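Home | Projects | People | Join a Study | Contact

Want to teach a robot arm to handle a kitchen knife? Come spend an afternoon with us!

Hi, I'm Merle Ngata and I run the remote control sessions for the Flindar project at Dritach. I'm looking for 33 people to drive our simulated arm through a set of little kitchen jobs in August. You hold a controller in one hand, you move, the arm on the screen moves with you, and we record the whole run so a learning program can copy it later. No robotics background needed. Gamers are welcome, and so are people who haven't touched a controller since middle school (my best driver last round was a retired piano tuner, and she was wonderful).

The jobs are everyday stuff: pick a thing up, carry it over, put it down, line it up with something else. The knife ones are my favorite, and they're also where people groan the loudest!
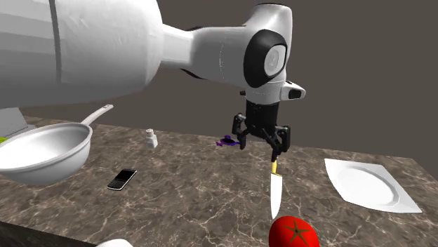
Knife in the gripper, point down over the tomato, in our simulated kitchen.

A session runs 3 hours with a long break in the middle, starting at 1 p.m. We'll give you a practice round first and none of that gets saved, so go ahead and fling the salt shaker. After that you do each job 5 times, and please don't worry about being smooth. Wobbles and second tries are useful to us. If you drop something, just go back for it.

You should be 18 or older and okay with looking at a screen for a good stretch. Lefties, please say so when you sign up and I'll switch the controller over. Glasses are fine.

We pay by gift card at the end of your session, and there's parking behind the Shearer building. Come to room 272 and knock hard, the door is thick.

To sign up, use the Join a Study page and pick "Flindar kitchen" from the list. I answer everything myself, usually the same evening.

Merle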